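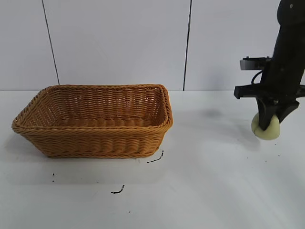
图 3-1 收纳篮和泡沫球，篮子长边朝自己横放

第三章 布置收球的桌面

前两章讲的是选房间和量尺寸，到这里终于可以动手啦。我自己家的游戏角就是照这一章摆的，前后改过好几回，下面写的是我现在还在用的摆法。Clumonen 套装里有编织篮、泡沫球和一张防滑垫，桌子要自己准备，家里有现成的就别买新的了。

3.1 开始之前

先把桌面清出来，杯子、手机、遥控器统统挪走。我喜欢白色台面，球滚到哪儿一眼就能看见，浅木色也可以，花纹太多的桌布请先撤掉，不然找球找得眼睛疼（别问我怎么知道的）。

桌子晃不晃也顺手试一下：两只手按住对角，轻轻推一推。会晃的话在短的那条腿下面垫张硬纸片，折两折差不多就够了。

3.2 放篮子

1. 把编织篮从袋子里拿出来，倒过来拍几下，里面常常会掉出一点碎屑。再用干的软毛刷顺着横向的纹路刷一遍，篮口那圈粗边也别漏掉，那里最爱藏灰。

2. 摸一圈篮沿。要是有翘起来的毛刺，用小剪刀贴着根剪掉，千万别扯，一扯就松一片。

3. 把篮子放在桌面左半边，长边横着，正对自己。我是右撇子，右边空出来好放手；左撇子的朋友整个反过来摆就行。

4. 篮子离桌子前沿大约 200 毫米。再近的话，袖子很容易把它带下去。

5. 按一按篮沿的四个圆角，看看底有没有放平。这种篮子口大底小，侧面是往外斜的，底下要是压着一根线或者一粒小东西，它就会歪着，球一进去就更明显了。

注意：防滑垫要铺在篮子底下，别铺在篮子里面。铺进去以后球会弹得没劲，孩子玩一会儿就不爱玩了。

3.3 放球

1. 新球拆封后先敞开放一晚散散味。我家的是 5 月买的，放在阳台阴凉处，第二天早上就没什么味道了。

2. 捏一捏每个球，松手后能慢慢鼓回来就是好的。捏下去有硬块，或者表面掉渣的，挑出来别用。

3. 第一次先只放一个球。拿着它移到篮口上方，松手，听听声音，看它会不会跳出来。高度从低往高试，不用急。

4. 试顺了再加第二个。我建议同时用的球不要超过 2 个，多了就全撞在一块儿，满地捡球的那个人多半是你！

小提示：浅黄绿色的球放在焦糖色的篮子里特别好认，天色暗下来也不费劲。要是想另外配球，尽量选跟篮子颜色差得远的。

小心：泡沫球不是磨牙玩具。家里有爱咬东西的小宝宝或者小狗，玩的时候请一直有大人在旁边，玩完马上收到够不着的地方。

3.4 玩法调整

篮子放定以后，难度主要靠人站的位置来调。刚开始就站在桌边，手伸过去直接放；熟了以后往后退，每次退 300 毫米，用美纹纸在地上贴一道线。胶带别贴太久，我有一条从暑假前一直留到 9 月，撕的时候把地板蜡都带起来了。

嫌太简单的话，把篮子转个方向，让短边朝着自己，左右的余地一下子就小了。晋卫东帮我试稿的时候就卡在这一步，连着好几次扔到篮子外头，他还不服气，非要再来一轮。

3.5 收拾和保养

1. 先把球拿出来，再搬篮子。搬的时候两只手托住底，别拎着一边的篮沿走，时间长了会变形。

2. 球脏了用温水加一点点洗洁精轻轻捏洗，冲干净，用毛巾吸掉水，放在通风处晾。不要拧，也不要放到暖气上烤。

3. 篮子不要泡水。沾了东西就用拧得很干的布擦，擦完敞着口晾透再收。

4. 收纳时篮子上面别压重物。我一般把球放回篮里，盖一块薄棉布防灰，整个搁到柜子最上层。

篮沿松了、或者到手就少球的，请翻到第六章看换件的办法，写信时把包装底部的批号一起抄上，韩宇东会按批号帮你查。下一章讲怎么在地上摆同样的一套，没有合适桌子的朋友可以直接跳过去看。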